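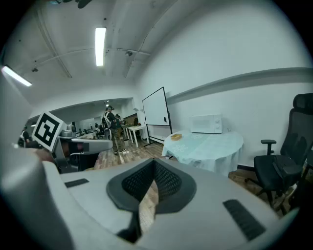

## Chapter 4: Finding Your Walking Pace

I started walking for fitness in 1987, in a pair of shoes I'm still a bit embarrassed about, and I went far too fast. Two blocks in I was puffing like a kettle! So before we get to hills and longer routes, let's sort out your pace.

Grab a watch and find a flat bit of path. Mine is the river track at Stosturcombe, which is 922 metres from the car park to the footbridge (I've walked it in every kind of weather). Stroll it once to warm up, then turn around and head back at a speed where you can still chat but wouldn't want to sing. That's your base pace -- write it down, you'll need it for the tables in Chapter 9.

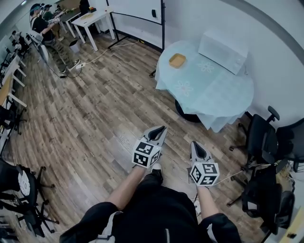 *Figure 4.1 Grippers held in both hands, near a round table.*

Some of my early walkers at the Esa centre told me their base pace felt too easy. Good! Easy is what we want for the first month. Your calves and shins take longer to catch up than your lungs do, and sore shins are no fun at all.

In the next section we'll add short bursts of brisk walking -- just four to begin with -- and I'll show you how to fit them around your neighbourhood's driveways and kerbs.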